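Okay, a few of you asked how I ended up cutting my own hair, and the answer is longer than one post, so get comfortable. I'll try to keep each one short. I will fail at that.

I moved to Usville eleven years ago and for most of that time I had the same barber, Tibor Illés, in the little shop next to the shoe repair on Zunddale Road. Two chairs, one barber. The second chair was for your coat.

Tibor charged 20 dollars and he charged 20 dollars the whole time I knew him. I tried to give him 25 once and he gave me the five back and then wouldn't talk to me for the rest of the visit, so I learned to tip him in plums when the tree was going.

He was not a chatty barber. He had the radio on low, always a ball game or somebody talking about a ball game, and he'd ask you one question per haircut. You had to make it count. One time he asked me whether I thought my brother was happy. I thought about that for a month.

Then last spring his knees got bad and his daughter wanted him closer to her, and he closed up. He did his regulars one last time over two weeks and I got a late afternoon slot, which I took as a compliment, because he was never in a hurry late in the day.

So after that I wandered. I don't want to be unkind to anybody who cuts hair for a living, it is hard on the back and people are rude to you. But I had a rough few months up there on top of my head.

First I went to the place in the shopping center, where they put you in a computer by phone number. The young man was very sweet and very nervous and he kept saying "does that look okay?" and I kept saying yes, because what else do you say. My sister asked if I'd been sick.

Then I tried a nicer place where they bring you a cucumber water. It was a good haircut! I will say that. It was also 43 dollars before the tip and it took long enough that I had to go out and feed the meter, in the cape, with half my head pinned up, and I ran into my dentist.

After that I just let it go for a while. I have thick hair, the kind that goes out before it goes down, and by the middle of August I looked like a dandelion that had gotten some bad news.

What finally pushed me was my neighbor, Mateja Karagiannis. Mateja cut hair for years before she went to work for the school district, and she still does her whole family in the kitchen. I asked if she'd do mine and she said no. She said, "I'll teach you, and then you'll never ask me again." Which is such a Mateja way of being generous.

So that's how I came to be sitting on her step stool at seven in the evening with a towel around my neck and a hand mirror, being told to relax my shoulders.

Her first lesson was that I was not to touch the scissors. The whole first evening was combing. Comb it wet, comb it dry, find out where it wants to part, find the cowlick, find the other cowlick. I have two and Tibor had apparently been quietly working around both of them for over a decade without a word.

I went home that night and felt terribly grateful to him, standing there in the bathroom with my hair all flat.

Second lesson was holding the hair between your fingers. You'd think you know how to do this. You've watched somebody do it to you your whole life! But you've watched it in a mirror, and your hands have learned nothing. Mine went the wrong direction every single time.

Mateja's rule is that you cut half of what you want to cut, then go make a cup of tea, then come back. I have drunk so much tea. The tea is the most important tool in the kit, if you ask me, because everything I've regretted happened when I skipped it.
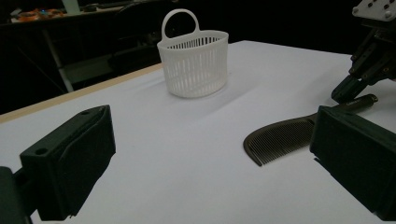 My first solo haircut took nearly the whole of an evening, and I'd like it on the record that I was proud of it for one entire night. In daylight there was a kind of shelf over my left ear. Mateja looked at it over the fence for a good long time and said, "Well, you were brave." Then she asked what I'd been combing with, and it was the flat drugstore one I've had since college, and that turned into its own lecture. A dark brown one like this, with the wide curved fan of teeth and the long skinny handle, is more the thing for a head like mine, at least according to her, and I've stopped arguing with her about hair. The handle lets me reach the back without my elbow ending up somewhere over my ear. I section with whatever clips I can find and I comb up and out, and I go slow.

The back is the part everybody asks about. You can't see it, so you go by feel, and for the first couple of rounds I went by feel and also by calling my sister into the bathroom. She has opinions. She also has a phone, and there are pictures of the back of my head in the family chat that I did not approve.

What helped was doing it with two mirrors and then closing my eyes anyway. I know how that sounds. But the second mirror flips everything around and my hands get confused, and with my eyes shut I can feel where the length changes. Then I open them and check. Then tea.

Clippers, since somebody will ask: I bought a Clotix at the hardware store, on the shelf by the paint rollers for some reason. It does the neck fine. It's loud and it makes the dog leave the house. I don't use it for anything above the ears, after what I will only call the incident.

Okay, the incident. I forgot to put the guard back on. It was a short strip, right at the back, and it grew in, and I wore a hat to a baptism. The priest was very nice about the hat.

For scissors, please buy real haircutting scissors. You don't have to spend a lot. I started with the kitchen ones, and Mateja heard about it and walked over with an old pair of hers in a sock. They're from Atanasov, the beauty supply place that used to be downtown before it was the bank, and they are sharper than anything else I own. They live in the sock still.

And don't let anybody in the house use them on wrapping paper. I have hidden mine behind the cold medicine. If my nephew is reading this, I've already moved them again.

Cleanup is the part I'd have paid 43 dollars to skip. Hair goes everywhere. I found some in the butter. What I do now is stand in the tub with the drain covered by a piece of old pantyhose, and then sweep before I run any water at all. If you run the water first you'll be pulling a wet otter out of your pipes in the morning, so sweep first, please, I'm begging you.

The other thing I'd pass on is to do it on an evening when you've got nowhere to be the next day. You'll want a morning to look at it in good light and fix the bit you missed, and there's always a bit. Mine's behind the right ear, every time, a little tuft like a paintbrush.

People have asked if I'm saving money. I suppose so? I haven't added it up and I don't think I will. I spend a fair amount of it on tea.

I did miss the sitting down, though. That surprised me. There's something about having somebody else take care of your head for half an hour while the ball game's on. I put the radio on in the bathroom now, low, and it's not the same but it's a nice way to spend an evening.

I wrote to Tibor in the fall and told him I was cutting my own, and I put a picture in, the good side. He wrote back on a postcard with a lighthouse on it. It said the top was fine and I was leaving too much at the nape, and to stop being afraid of it.

So I took a little more off the nape – half of what I wanted, then tea, then the other half – and he was right, of course. It sits much better on a collar now.

Mateja says next time we're doing layers. I've asked her what that involves and she just says to come over after supper and bring the sock. I'll let you all know how it goes, and if I go quiet for a few weeks, assume a hat.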